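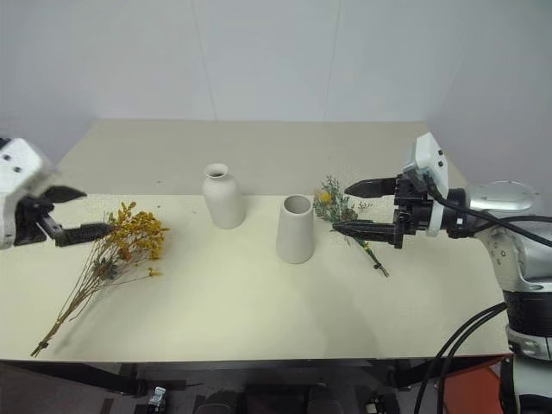 Dried flowers, which vase?
Forum: Home & Garden > Indoors

Skikeo
Got a bunch of dried flowers, mustard and orange with long thin stems, and two white ceramic vases. One's a tall bottle with a narrow neck, the other's shorter with a wide mouth. Leaning towards the tall one. Trim first or not?

rajput_50
Tall one, and leave the stems alone. You can't put it back once it's cut.

Vusico
Not convinced. Have you tried getting a whole bunch down a neck like that? You'll be sweeping up petals till November. Short one, cut the stems down.

rajput_50
Feed them in a few at a time. I've done it plenty.

Vusico
And how many heads came off? Dried stuff snaps if you look at it. Mine cost £30 and half of it went in the bin.

Skikeo
Won't they just flop outwards in the wide one though?

Vusico
Bit of dry sand in the bottom. Hairspray does nothing, whatever people tell you.

irnmont
Hairspray works fine for me.

Vusico
For how long?

irnmont
9 months so far. I'd split the bunch between both vases myself.

rajput_50
Two skimpy vases instead of one good one. No thanks.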